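Wrinkle-Free Shirts: Questions I Get Asked, With Answers the Stores Won't Like

By Zübeyde Yüksel
May 17, 2018
5 min read

I did alterations and shirt repairs for a long time before I wrote a word about them, and the same questions about non-iron shirts keep arriving. Most of them start with something a label promised. I don't think much of labels.

What does "non-iron" mean on a tag?

Less than you'd hope. In most cases the cotton has been treated with a resin that helps the fibers hold their shape through washing. "Wrinkle-free," "easy care" and "wrinkle-resistant" get used as if they were grades of something, but one store's easy care is another store's non-iron. Read the fiber content and the washing instructions. The big word on the front is advertising.

Does the finish last?

It wears down. I've seen "guaranteed for 100 washes" on a hang tag, and I would love to know who at home is keeping a tally and where they'd send the complaint. Hot dryers and bleach shorten its life. Collars and cuffs give up first, and those are the parts people look at.

Is it the same as permanent press?

Close relatives. Permanent press usually meant a polyester blend, and some of today's non-iron shirts are still blends with a nicer name. If it says 60 percent cotton, the other 40 is doing a lot of the work.

What about the formaldehyde?

Many of these resins are related to it, and some shirts give off a small amount when new. Wash before you wear, every time. If your neck or wrists itch in a new shirt and the itch goes away with an untreated one, you have a pretty good hint. Ask a doctor about the rash, though, and leave the salesperson out of it.

Do thread counts matter?

Hardly. I was once shown a shirt described as "300 thread quality" by a man who couldn't tell me what was being counted. Shirt cloth is more often sold by yarn number, and a high number tells you the yarn is fine. Fine yarn feels lovely and tends to wear through sooner. Hold the cloth up to a window and look at the weave – you'll learn more.

Are wrinkle-release sprays worth buying?

For a hotel room, maybe. My neighbor Suqin Zeng swears by hers. I tried it against plain water in a spray bottle, 2 shirts on the same rail, and couldn't pick the winner the next morning. The spray did smell nicer.

Can I skip ironing altogether?

If you take the shirt out of the dryer while it's barely damp, shake it hard, button it and hang it, you can skip most of it. The placket and collar may still need a pass. Checks and small patterns hide a lot; solid pale blue hides nothing.

Should shirts be folded or hung?

Hang them if you have the room. Folding is fine for a drawer or a suitcase, provided the buttons are done up and you don't stack them too high. The plastic folding boards do make tidy rectangles, but so will a magazine laid on the back of the shirt. Creases come mostly from weight and time, and no board fixes either one.
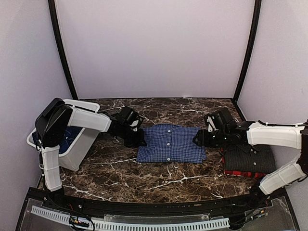
Is the expensive one better?

Sometimes the stitching is. Turn it inside out and check the side seams, then tug gently at a button. I've had costly shirts across my table with buttons hanging on by a thread, and cheap ones sewn like a tent.

Comments

Boonmee Petchrat
The dryer tip works, but only if you're standing there when it stops. I never am.

Chunhua Ye
I think you're too hard on the sprays. Mine gets me through a week of travel with one jacket and no iron. Then again I've never tried plain water.

Peiyu Yao
Do you have the same doubts about non-iron sheets? I paid for a set in March and they look like a road map.

Zübeyde Yüksel
Peiyu, I do, and worse ones. Take them out earlier and put them straight on the bed.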